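2018年8月25日

今天又在实验室泡到天黑，腰快断了，但心情不错！Esix的新夹爪终于装上，我和Leen Hijazi打了个赌：她押旧的Lestis，我押新的，输的人请一周奶茶。

规矩是早上定的，每副夹爪抓60次，夹扁了算输，掉了也算输。三明治是最烦人的一种，外面那层塑料膜滑溜溜的，里面的面包又软，力给小了往下溜，给大了番茄就要遭殃。我把夹持力上限从200一路往下调，调到44才敢让它碰面包（Soledad在旁边一直喊“再小点再小点”，比我还紧张）。

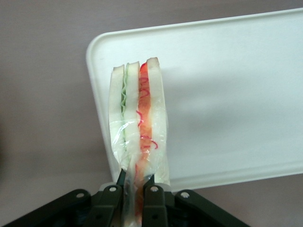
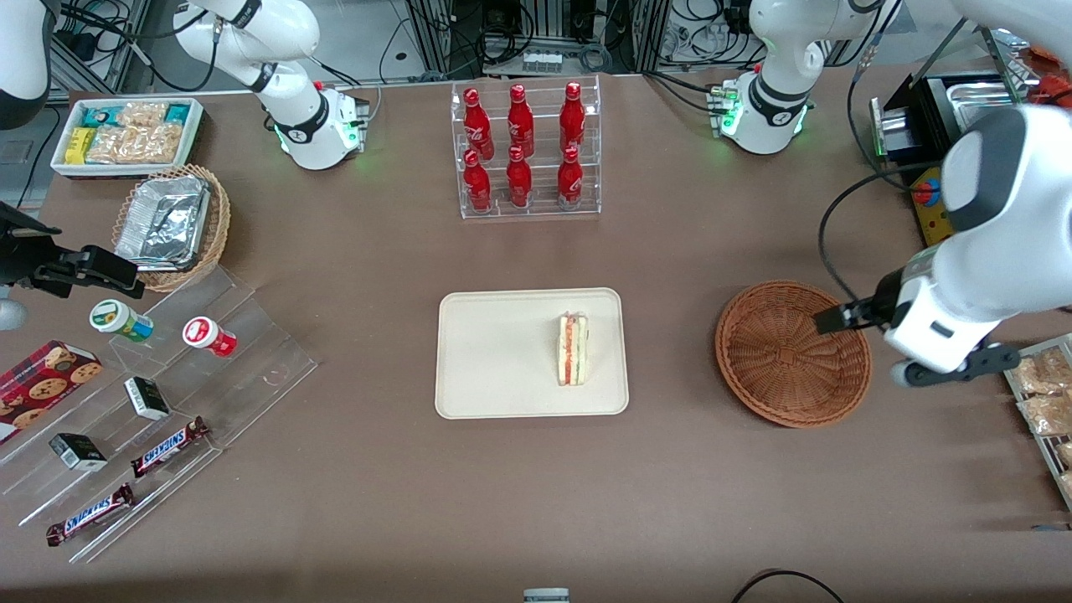 腕部相机我是越用越喜欢，手指贴没贴上一眼就知道。固定机位看全局方便，可胳膊一伸过去就容易挡，两路还是都得留着。Hok-lam嫌两路太占带宽，想砍掉一路，我们为这个吵了十几分钟，最后谁也没说服谁，先去吃饭了。

下午换回Lestis，前19次都挺顺，后来控制器报了个通讯超时，重启两遍才好。二月份也出过一模一样的毛病，当时换根线就糊弄过去了，这回得认真查查。所以赌局没分出胜负，Leen说奶茶先欠着，哼，她就是心虚。

明天记得带内六角扳手，还要给Yatziri回邮件，她催Zepeda那份报告催了三回了。晚饭吃的泡面，加了两个蛋。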